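The table, October
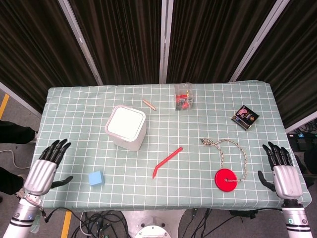 I have been meaning to write down the business of the table, and it is late enough in the evening that the only alternatives are the dishes or bed. Hedvika's rule for the sorting project is that everything without a home goes on the green tablecloth and stays there until somebody makes a decision about it. She got this from a book, I think, or from her mother, who had a similar rule about husbands. What is on it this evening is a fair portrait of the two of us after 20 years in one address. The red bendy straw is in the middle, in the place of honor. There is the braided cord with the metal clip on one end and the red disc threaded on the other, the little blue foam cube, the white box with the shiny lid, and a tan stub of something that I would call a crayon and Hedvika would call evidence. I sat and looked at it all for a good while with my tea going cold and could not make a single decision.

The straw ought to be easy. It is a straw. But I made the mistake of saying so at breakfast, and Hedvika asked whether I knew how hard it was to get a real plastic one now, and I said no, and she said well then. So the straw has been promoted from trash to heirloom in one sentence. I can see it outliving me. Some great-niece will get it in a padded envelope.

The cord is more of a problem. I was sure it came off the old blinds in the back bedroom, and she was sure it was part of a dog toy, and we have not had a dog since Larnstead. I put it to Kazimír when he stopped by for the ladder (our ladder, which he returns every spring and takes away again every fall, like a migrating bird). He picked it up, ran the disc up and down the braid a few times and said it was obviously a curtain tie. Then he put it down again in a loose loop and looked pleased with himself for the rest of the visit. We have no curtains that need tying. The dark brown ones are so heavy they stay wherever you leave them, and I once lost a whole afternoon trying to get them to open evenly. But he said it with such authority that I went and held the cord up against a pleat, just in case, and felt foolish.

For the record, my feeling about Kazimír is that he is right one time in three, and you can never tell which time you are in.

The foam cube. I don't know. There used to be a set of these, from the Enora mattress people, samples in different colors so you could squeeze them and pretend to learn something. We squeezed them for two weeks and then bought the cheapest mattress, and my back has been sending me letters about it ever since. I could swear I threw the samples out when we moved. Hedvika says the cube has nothing to do with Enora and came packed around a lamp. Neither of us cares which, and we still argued it through two cups of coffee. I propose to keep it until I need to stop a drawer rattling. There is in fact a drawer that rattles, the one under the bread, and as I write this I realize I could get up and fix it tonight. I am not going to.

I should put down what we have finished, so that this doesn't turn into one long complaint. The hall closet is done. The shelf over the washing machine is done, apart from the jar of screws, which has been granted an extension. Under the stairs is done as far as the suitcase, and beyond the suitcase is another country. Four bags went to the Baláž shop on the corner, where the woman at the counter now sees me coming and moves something in front of the donation bin. One of the bags came back. This was my fault, as it had my good gloves in it, and I had to buy them out again at the going rate. Hedvika has told this story to everybody we know and a man at the bus stop.

The kitchen we have not started. I bring it up each evening and each evening there is a reason. The main reason is the cupboard over the fridge, where the Brokomell lives. The Brokomell was a wedding present, and it does one thing to vegetables, and we have never agreed on what the thing is. It has five attachments and a booklet. The booklet has a serial number on the back that ends in 851, and I know this by heart from the phone call in which I tried to get a sixth attachment, the one shown on the cover. They told me it was a photograph of a different model. I have hated it quietly from that day on, and I notice that it has never once been put on the tablecloth. Some things are apparently above the law.

Back to the table. The clear box with the red and orange bits in it is Hedvika's and I have been told to leave it where it is, against the far side. It has a label on the front, so it is already better organized than I am. She says it is "pending." I asked pending what and she said pending me minding my own business. Fine. My own business, then, is the dark little packet with the pink picture on it, which I brought home myself and can't defend. I bought it at the register. Everything I regret owning was bought within arm's reach of a register. I could open it and use what's inside, or I could go on moving it from one side of the house to the other until one of us dies, and so far the second plan is ahead.

That leaves the white box with the lid. We have both been walking around it. It's a perfectly good box, rounded at the corners, the sort you're pleased to own, and the trouble with a perfectly good box is that it immediately wants filling. I know how this ends. By next week the straw, the cord, the cube and the crayon will all be inside it with the lid on, and the box will go into the hall closet, and the hall closet will stop being done. I said this out loud to Hedvika when she came in to draw the curtains. She considered it seriously, lifted the lid, looked in, put the lid back and said "Not yet." So she has been thinking the same thing. That's marriage for you, two people with one bad idea.

A word about the cloth itself, since I have been staring at it. I was against it at first. I said a pale green with a white grid on it looked like something you would do homework on, and that any table covered with squares would have me lining things up. This has come true. I caught myself tonight nudging the packet so it would sit straight with the lines, and then nudging it crooked again so that she wouldn't know I had. She paid 49 for it at the market, which I thought was steep for a cloth and said so, and was told that it was for the cloth and for the peace, and that the peace was the expensive part.

Later. Did the dishes after all. On the way back I stopped at the rattling drawer and pulled it out and pushed it in a few times to see whether it was really so bad. It's bad. There's a gap along the left side you could post a letter through. I went as far as picking up the cube and trying it for size, and it is too thick by a hair, and I am not prepared to cut it at this time of night with the bread knife, having promised after the business with the carpet not to use the bread knife on anything but bread. Put the cube back on the cloth.

Hedvika called down to ask what I was doing and I said sorting. She asked how much I had sorted. I said it was going well.

Tomorrow: the crayon, one way or the other. Find out if it writes. If it writes it goes in the mug by the phone with the pens that don't. Ring Kazimír about the ladder before he gets the idea that he owns it, as I want it for the gutters before the leaves come down in earnest, and while I have him on the line I may as well tell him we don't have any curtains that tie. He'll say that is why they hang so badly.

And ask her, nicely, about the suitcase under the stairs. It's locked and it's heavier than it should be. I gave it a shake this afternoon and something in there slid from one end to the other, slowly, and I decided I had done enough for one day.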